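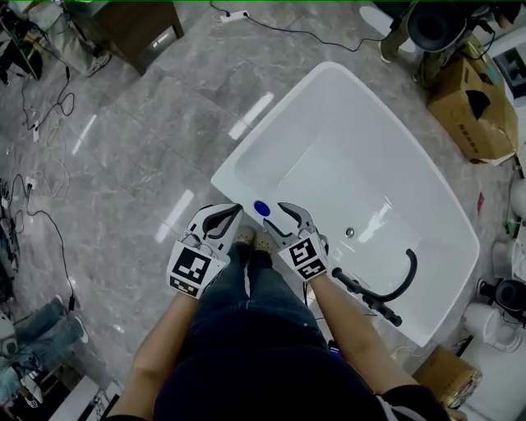
Cleaning and Rinsing a Freestanding Bathtub
Project report, Home Care and Interiors course
September 29, 2025

1. Background

Our group had to choose one household fixture and write a cleaning routine that a new tenant could follow from a single page. We picked the freestanding bathtub. Most printed instructions we found in August were for tubs built into a wall, where you only have to reach one long side.

2. The tub

It is a white rectangular tub with a glossy finish, a broad flat rim and a deep basin. The drain is small and round and sits in the middle of the basin floor. There is a round blue button on one edge. The floor is gray marble tile with white veining, and it reflects light almost as much as the tub does, so streaks on either are hard to judge under ceiling lights.

3. Routine

We wrote two versions. The Grarnside version starts at the rim and works down to the drain. The Plimano version starts in the basin and leaves the rim for last. Both use 800 ml of diluted dish soap and a soft cloth.

Before starting, move power strips and loose cables well away from the tub. Keep the black hose inside the basin during the rinse.

4. Results

The Grarnside version took 42 minutes over three cleanings. The Plimano version took 40, but the rim dripped back into the basin and we had to wipe the inside again each time. We did not include that extra wiping in the total, and we should have.

5. Changes for next time

We would time the drying separately and test a second cloth. The final page recommends the Grarnside version. It runs to 235 words and still needs a drawing of the drain.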